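Mar 23, 2022

Renting an arm by the month: a talk with the product lead at Catley

Catley has been leasing its Brondia kit to small stores and drink wholesalers since last July. The kit is an arm, a two-finger gripper and the software to run them. We spoke with the company's product lead about what customers get and what they still have to do themselves.

The first thing she wanted to talk about was setup. "People expect a week of engineers in the building," she said. "It takes one person 6 hours, and a good part of that is bolting down and leveling." The customer provides a table and a power outlet. Catley brings everything else and takes it away when the lease ends.

Bottles are the main job. She said they are harder than boxes, because the fingers have to close on a curve and a full bottle is heavy for its width. The gripper opens wide and both fingers move together, so the arm does not have to line up perfectly before it closes.

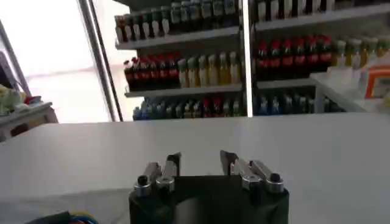

The arm also has to know what it is picking up. The current software covers 753 products, most of them drinks, and a store can add its own. "You turn the bottle in front of the camera and type in a name," she said. "Labels change all the time, so we made that part quick."

I asked about failures. In the company's own trials the arm made 94 good picks out of every hundred – she would like that to be higher. Clear bottles in strong daylight cause most of the misses, and she tells customers to hang a blind.

The lease is $139 a day, with a one-month minimum. Spare fingertips are included. Repairs go through a partner, Cillum, which keeps parts in stock and usually ships the same day.

A smaller version for narrow counters is being tested now. She would not give a date for it.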